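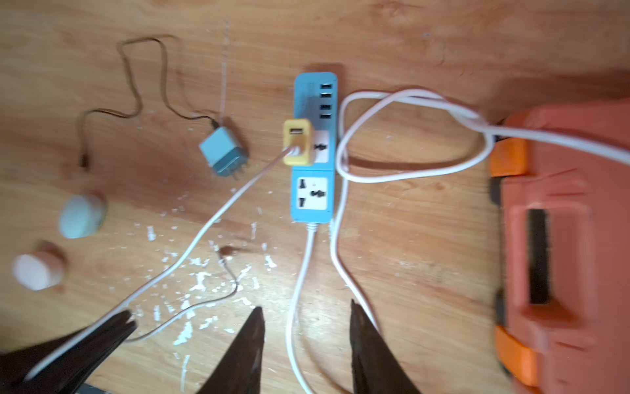 9월, 화요일. 문답 작업실 노트

마지막 수정: 화요일 밤

오전부터 다음 회차 질문 뽑는 중. 커피 두 잔째. 지난 회차 정리부터 하고 들어가야 하는데 순서가 뒤집혔다. 일단 적는다.

지난 회차 요약
- 링크 올린 블로그는 평소보다 적음. 개학 때문인가? 명절 전이라 그런 것도 있고.
- 답글은 오히려 길어졌다. 한 사람이 1000자 넘게 쓴 경우가 꽤 있음. 예전엔 질문 하나에 두 줄이면 끝이었는데.
- 제일 반응 좋았던 질문: "어릴 때 집에서 맡았던 자리는?" (밥상 자리 말고 심부름 담당, 리모컨 담당 이런 거). 밥상 자리로 읽은 사람도 많았는데 그 답이 더 재밌었음. 다음에 아예 밥상 자리로 따로 물어볼 것.
- 제일 안 된 질문: "올해의 단어". 9월에 올해의 단어를 왜 물었는지 모르겠다. 내가 넣음.

Wamano 쪽 댓글 누적이 2522. 첫 회부터 다 합친 거고 스팸은 뺀 숫자. 스팸 거르는 기준이 중간에 한 번 바뀌어서 앞쪽은 좀 의심스럽지만 다시 세지는 않겠음.

질문 후보 (초안, 순서 없음)

- 형제자매 중 몇째인지는 물어본 적 있음. 비슷하게 가되 "사촌들 사이에서는 어떤 사람이었나"로. 외동인 사람도 답할 수 있어야 함. 저번에 외동 두 분이 답을 비워 놓으신 게 계속 걸린다.
- 가을 되면 꺼내는 물건. 이건 매년 하는데 매년 된다. 넣는다.
- 동네에서 없어진 가게 중에 제일 아쉬운 곳. → 너무 우울해질까? 댓글로 의견 받기
- 냄비에 눌어붙은 거 먹는 편 / 안 먹는 편. 짧게 쉬어 가는 용도.
- 마지막으로 손으로 쓴 편지. "마지막으로"가 들어가면 답이 무거워지는 경향. "최근에 손글씨로 쓴 것"으로 고침. 장보기 메모도 됨.
- 속담 하나 골라서 반대로 살아 본 이야기. 어렵다는 말 나올 듯. 보류.
- 버스에서 앉는 자리. 앞/뒤/창가. 가볍고 좋음

마지막 칸은 늘 하던 대로 "아무 생각". 이거 빼면 항의 들어온다. 한 번 빼먹었다가 다음 날 오전 내내 답장 썼음.

여섯 개로 갈지 다섯 개로 갈지. 후보를 소리 내서 읽어 보니까 다섯 개가 맞는 것 같다. 냄비 질문이 있으면 하나 더 있어도 덜 길게 느껴지긴 함. 저녁에 다시.

Roswitha Stöcker 메일

독일어판 하시는 Roswitha Stöcker 씨한테서 답이 왔다. 길다. 중요한 것만 옮김.

- 우리 질문을 그대로 번역하면 존댓말 때문에 느낌이 달라진다고. 독일어판은 처음부터 du로 갔는데 나이 드신 참가자가 조금 불편해하셨다 함. 우리는 "-나요?"로 통일하고 있어서 해당 없음. 그래도 기억해 둘 것.
- "고향" 질문은 빼는 게 낫겠다는 의견. 이사 많이 다닌 사람이 답하기 애매하다고. 이건 동의. "가장 오래 산 동네"로 바꾸면 됨.
- 질문을 하루 먼저 보내 줄 수 있냐고 물으심. 번역할 시간이 모자란다고. 하루 먼저면 우리는 일요일 저녁에 확정해야 하는데... 가능은 하다. 나만 부지런하면.
- 추신으로 자두 케이크 레시피. 질문으로 써도 된다고 하심: "계절에 한 번은 꼭 만드는 것". 좋다! 가을 물건 질문이랑 겹치나? 겹치면 물건 쪽을 다음 달로 미룸.

답장 아직 안 보냄. 내일 오전에 꼭.

링크 목록 문제

Tevow 목록이 또 말썽. 참가자가 자기 글 주소를 넣으면 목록에 이름이 떠야 하는데 세 번에 한 번은 홈 주소로 바뀌어 버림. 글 주소가 아니라 홈으로 연결되니까 며칠 지나서 누르면 엉뚱한 글이 나온다. 참가자 잘못 아님. 여러 분이 사과하셨는데 사과하실 일이 아니라고 공지에 적어야 함.

시도해 본 것
- 주소 끝 빗금 지우고 넣기: 된다, 안 된다 반반
- 모바일 주소 말고 PC 주소로: 조금 나음
- 목록을 새로 만들기: 첫날은 멀쩡, 이틑날 다시 같은 증상

Grinotel에 블로그 둔 분들만 그런가 싶어서 따로 봤는데 꼭 그렇지도 않음. 그쪽이 많긴 하다. 참가자 중에 원래 Grinotel이 많으니까 당연한 건지도. 더 봐야 앎.

당장은 손으로 고친다. 마감 뒤에 내가 목록 한 번 훑고 홈으로 걸린 거 글 주소로 바꿔 넣기. 시간이 좀 걸리지만 그 김에 글을 다 읽게 되니까 나쁘지 않음. 읽으면서 댓글도 달고.
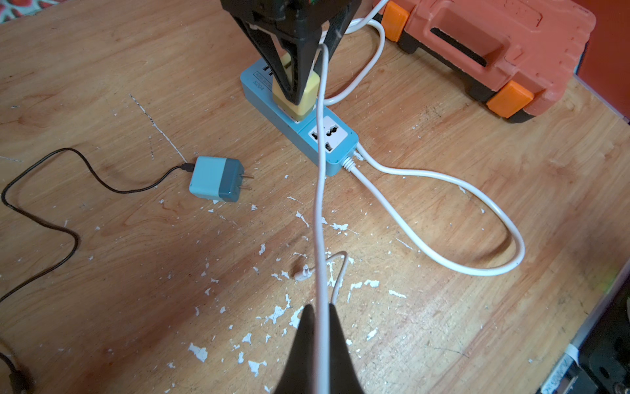 댓글 품앗이 규칙 고치기

지금 규칙: 링크를 올렸으면 자기 앞의 3명 글에 댓글 달기.

문제는 맨 처음 올린 사람. 앞에 아무도 없다. 그래서 첫 번째 분은 늘 안 달아도 되는 걸로 아심 (그런 규칙은 없음). 그리고 맨 마지막 분은 댓글을 못 받는다. 새벽에 올리시는 분이 늘 마지막이라 몇 주째 댓글이 내 것밖에 없음. 미안하다.

바꿀 안:
앞의 2명 + 아무나 한 명. 아무나는 정말 아무나. 처음 보는 블로그면 더 좋고.
첫 번째로 올린 분은 나중에 돌아와서 마지막 분 글에. 돌아오시겠나? 부탁이라고 쓰고 의무라고는 안 쓴다.

"댓글은 한 줄이어도 됩니다"도 넣기. 길게 써야 하는 줄 알고 아예 안 쓰시는 분이 있다고 함. 지난번에 그런 쪽지를 받음.

소개글 다듬기

매주 맨 위에 붙는 안내문이 너무 길어졌음. 고칠 때마다 덧붙이기만 해서. 줄여 본다.

지금 것: "이번 주 문답 질문입니다. 본인 블로그에 답을 쓰신 뒤 돌아오셔서 아래 목록에 글 주소를 남겨 주시고 다른 분들 글도 읽어 주시면 감사하겠습니다. 질문을 다 답하지 않으셔도 되고 순서를 바꾸셔도 되며..."

새 것: "이번 주 질문입니다. 각자 블로그에 답을 쓰고, 목록에 글 주소를 남겨 주세요. 골라서 답해도 됩니다."

너무 차갑나. 끝에 한 줄 더: "늦게 오셔도 자리 있어요." 이건 예전 안내문에 있던 말인데 언제 빠졌는지 모르겠음. 다시 넣는다.

질문 옮겨 쓰기 문제도 있음. 복사해서 붙이면 번호가 깨져서 전부 1번이 된다는 제보. Fung에서 초안을 쓰고 옮길 때 자동 번호가 같이 따라오는 모양. 번호를 손으로 치면 괜찮음. 앞으로 자동 번호 쓰지 말 것. 나한테 하는 말.

읽다가 적어 둔 것

지난 회차 글들 중에서. 나중에 질문 만들 때 쓰려고.

- 심부름 담당이었던 분이 두부 가게 가는 길을 모퉁이마다 다 써 놓으셨다. 질문은 한 줄인데 답이 동네 지도. "어릴 때 혼자 갈 수 있던 가장 먼 곳"을 물으면 이런 글이 더 나올 것 같음.
- "아무 생각" 칸에 매주 그날 먹은 점심만 적는 분. 모아 놓고 보니 은근히 계절이 보임. 이번 주는 잔치국수.
- 답 없이 질문만 옮겨 놓고 "내일 쓸게요"로 끝난 글이 몇 개. 그중에 하나는 정말 다음 날 채우셨음. 댓글에 축하 인사가 줄줄이.
- 어느 분은 배우자분 답까지 같이 받아 적기 시작하심. 배우자분 답이 전부 "글쎄". 계속해 주시면 좋겠다.
- 사투리로 답 쓰신 분. 못 알아들은 단어 두 개 댓글로 여쭤 봄. 아직 답 없음. "우리 집에서만 쓰는 말" → 질문 후보 추가!

저녁에 다시 봄

다섯 개로 확정. 아래처럼.

1. 사촌이나 동네 아이들 사이에서 어떤 사람이었나요?
2. 이맘때 꼭 한 번은 만드는 (또는 사 먹는) 음식이 있나요?
3. 최근에 손글씨로 쓴 것은 무엇인가요?
4. 버스를 타면 어디에 앉나요?
5. 아무 생각.

냄비는 다음 주. 없어진 가게는 댓글 의견 보고. 가을 물건은 다음 달로 넘김. 1번에 "동네 아이들"을 붙인 건 사촌 없는 분들 떄문. 외동 분들 답 비우신 거 또 생기면 안 됨.

4번이 좀 약한가 싶지만 버스 안 타는 분들은 지하철로 답하시겠지. 괄호로 "(지하철도 돼요)" 넣을까 말까. 넣는다.

남은 일
- Roswitha 씨 답장. 하루 먼저 보내는 건 다음 회차부터 해 보겠다고
- 안내문 교체
- 목록 훑기, 홈으로 걸린 주소 수정
- 새 댓글 규칙은 한 주 먼저 공지하고 그다음 주부터 적용
- 새벽에 올리시는 분 글에 오늘 안으로 댓글
- 번호 손으로 치기

목록은 절반까지 고침. 나머지는 내일 점심 먹고.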